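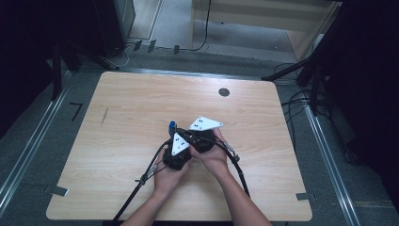 Can It Do the Dishes Yet? Questions We Keep Getting

Plalevent is a small outfit that tests machines on dull work: folding, wiping, sorting, packing, putting things back where they came from. People write in hoping we will tell them when they can stop doing these things themselves. The answers were last gone over in August.

Can a robot do my housework?

Some of it, slowly, if you tidy up first. A robot vacuum is a fine thing provided you have already picked up the socks, the charger and the cat toy, at which point you have done the annoying half. Floors are the good news. Most other chores still need hands, and hands are where the money goes and the progress dawdles.

What about laundry?

Washing was automated generations ago and we should all be more grateful. Folding is another matter. Our best run so far was 13 dish towels in a row without a failure, all the same size, all laid flat beforehand. Then we gave it a fitted sheet. We have agreed to count that as a separate project.

And the dishes?

You own a dishwasher, or you know someone who does. Loading it is the hard part. Plates are fairly easy for a machine to grab. Wine glasses are easy to grab once. We use plastic ones now.

How does a machine learn a chore?

Mostly by being shown, over and over, by a person with more patience than the chore deserves. For the Etska project we recorded 351 demonstrations of a single task, putting a lid on a box. A child gets the idea in two. The child will also put the lid on the dog, so there is something to be said for each method.

Why do the people in your pictures hold grippers in their hands?
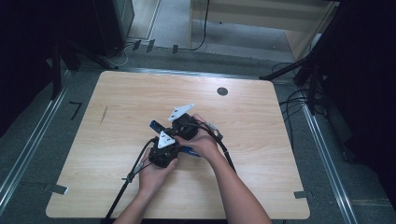 Teaching a robot by steering the whole robot is slow and makes your neck hurt. It goes quicker if a person carries the fingers and leaves the rest of the machine out of it. You move the gripper the way you would move your own hand, and the recording keeps track of where it went. The white triangular plates with the black dots are markers, the sort of pattern a camera can follow as the thing gets tilted and turned. Cables come along too, one down each side, and you learn to keep your elbows out of them. New people need a morning to stop fighting the setup and an afternoon to stop talking to it.

Is the person's job just to do the chore, then?

Yes, with worse fingers. Buttoning a shirt with two jaws where you used to have five fingers is a humbling way to spend an hour. If a person can't do a task with the gripper, we don't expect a robot to manage it either, and we cross it off. Peeling garlic went that way. So did shoelaces.

Will it work in my kitchen?

Probably not the first time. A skill learned at one table tends to be fond of that table. Change the lamp, swap the counter for a dark one, leave a newspaper lying about, and success rates sag. We ask for recordings from many rooms for this reason, and we still get surprised.

Are things further along on the shop floor?

Much further, where the work repeats. Welding, palletizing and moving the same part from the same tray have been settled for years. The leftovers are the trouble: tangled cable, floppy bags, a bin of mixed screws. Koval is our test for those jobs. A person sorts our standard bin in 107 seconds. The machine takes around 60 minutes and wants help with the washers.

That sounds bad.

It can do it at three in the morning without complaining, so some shops would take it. Most would like it to be faster. So would we.

Which chores will go first?

Our guess is anything with stiff objects, a fixed spot to put them in and no penalty for being slow. Clearing a table, perhaps. Restocking a shelf. Last will be anything involving a duvet cover, a toddler or the drawer where you keep the batteries.

What is Pornetti?

Our wiping project. Wiping looks simple until you have to decide whether a surface is clean. Pornetti is thorough about the middle of a table and has no opinion on the edges, much like certain people we have lived with.

Can I buy anything from you?

No. We publish test results and now and then a list of things we dropped.

Should I wait for a home robot before I clean the garage?

How long have you been waiting already? Clean the garage.

Can I suggest a chore for testing?

Please do. Tell us what the objects are, how big they are and what finished looks like. We can't take anything with live animals, boiling oil or other people's heirlooms. Suggestions that say only "everything" go in a folder, and the folder is full.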